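Home Lists Archive Search Log in

Follotdale Wool, Hide and Horn list
Re: What did the goat mean to the Kalov families?
From: Babak Farahani
21 Feb 2023

Hello all,

Pejman, what a good question, and sorry for the slow answer. I started a reply last week, lost it, and then my sister rang and told me I'd got half of it wrong anyway, so perhaps it's just as well!

Pejman Ranjbar wrote:

> Hello everyone. I've been reading what little I can find on the
> Kalov herding families and I keep seeing that the goat was
> "honoured", with no more said about it than that. Honoured how?
> They ate it and lived under its hair. Was there a ceremony, or is
> that just something writers say? I'm also after anything on the
> skin bags, as I've been given one with a neck stopper and a burnt
> mark on the side, and I don't know what the mark is.

There was a ceremony, or there were several small ones, depending which family you ask. My grandmother was a Zarei on her mother's side and she grew up with the herds until she was 13, so most of what I know comes from her and from her cousins, who never agreed with her on anything.

The main one was in April, before the move up to the summer grass. The oldest she-goat was brought to the front of the tent and had a strand of red wool tied round her left horn. She was never milked that day and she wasn't shouted at either (my grandmother was very firm about the shouting). Whoever owned her said the names of the springs they would stop at on the way, in order, out loud, into her ear. If you missed one you began again. I've heard people call this a blessing, but in our family it was talked of more as telling her the plan. She was the one who'd be walking in front, after all.
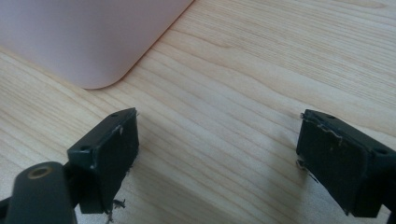
Pink on the wooden table.

When that goat died, of age if they could manage it, her meat wasn't sold. It was eaten by the family and anyone passing, and the horns went up over the place where the bread was kept. A tent with a lot of horns was a tent that had looked after its old animals, and people did judge you by it. There's a story about a man who bought his horns from a butcher and couldn't get his daughters married. I don't suppose it's true but I was told it more than once.

As for the rest of her, I can only tell you how it was done on our side. The long hair was for the tent cloth, spun thick by the older women and woven in strips on a ground loom. My grandmother said the tent she was born in had 20 strips and that every strip was somebody: this one was her aunt's, that one was the neighbour's who died, and so on. You took out the oldest strip each year and sewed a new one in on the other side, so the whole roof sort of crept along over your head as you grew up. I love that. I've tried to explain it to my children with a tea towel and got nowhere.

Old strips were never thrown away. They were cut for saddle bags, and after that for floor cloth, and after that they were burnt on the hearth the night before the move. The smell is dreadful, by the way. I've done it with a handful in the garden and had the neighbours round.

Now, your bag. The neck stopper means it was for water or buttermilk, and one with the hair left on the inside is more likely to be for butter. Is yours smooth inside? Give it a careful feel with a dry finger. The burnt mark will be a family mark, done with the handle end of a bread skewer. Zarei ones are a half circle with a short line under it, a bit like a mushroom. The Sanano people used two lines that don't quite touch. If yours is a cross I'm no help, because both lots of my relations claim the cross and there has been a quarrel about it going on longer than I've been alive.

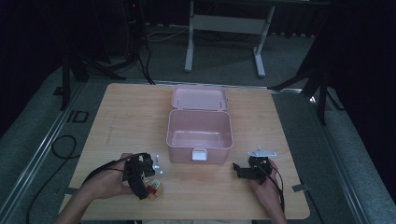
The pink box with its lid up.

Please don't oil it! I know the books say neatsfoot, but these were dressed with pomegranate rind and salt and the oil turns them black and sticky. I ruined one in my twenties and my mother still mentions it. Keep it out of the sun, stuff the body loosely with plain cotton so the sides don't stick together, and let the neck hang free.

There was a small ceremony for the bags too, though it's more of a habit. A new one was filled first with water from the nearest spring and emptied back on to the ground by a child, who got to keep the first cup from the second filling. My grandmother did it with a hot water bottle in her kitchen in Follotdale when she was 74, completely straight-faced, and I was the child.

One thing I'd be wary of is the idea that all this was the same all over. The families who wintered lower down kept more sheep than goats and I've met people from there who'd never heard of the red wool at all. A cousin thinks it came in with one particular marriage. Another says it's older than the road. I'd put it down as "some families" and leave it at that, if you're writing it up.

I've got my grandmother on tape as well, 48 minutes of her, much of it about a cousin's wedding, but the list of springs is in there, said properly and in order. The names are a bit hard to make out because she's chewing. If you'd like a copy, write to me off list and tell me what you can play. And do send the mark when you've had a look at it - a pencil drawing is fine.

All the best,
Babak

PS. Does anyone have a spare ground loom beater, metal teeth, any state? Mine has lost three and the cloth shows it.

Recent threads
Tent strips: joining stitch or overcast?
Ram horn cups and where the handles came from
Salt bags with narrow necks
Songs for milking (long)
Red wool and madder, again

This site uses cookies to keep you logged in to the archive. By carrying on you agree to this. OK Read more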